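3.2 Placing the computer and teaching the pick point

1. Unplug the computer and remove the side panel. Lay the tower on the slatted table, open side up.

2. Put the drive carrier in the gray holder, to the left of the case. Jog the arm until the gripper is over the carrier, then save this position as point 32. 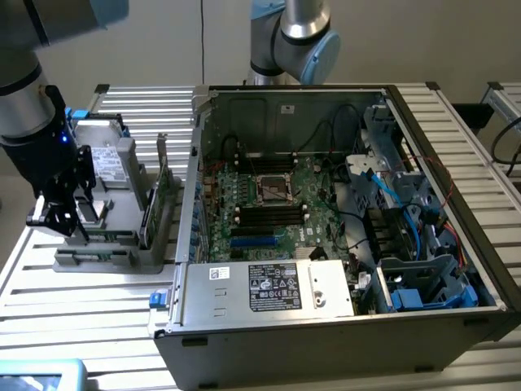

3. Lower the gripper slowly and close it. Save as point 33.

Caution: Keep your hands off the table while the arm has power.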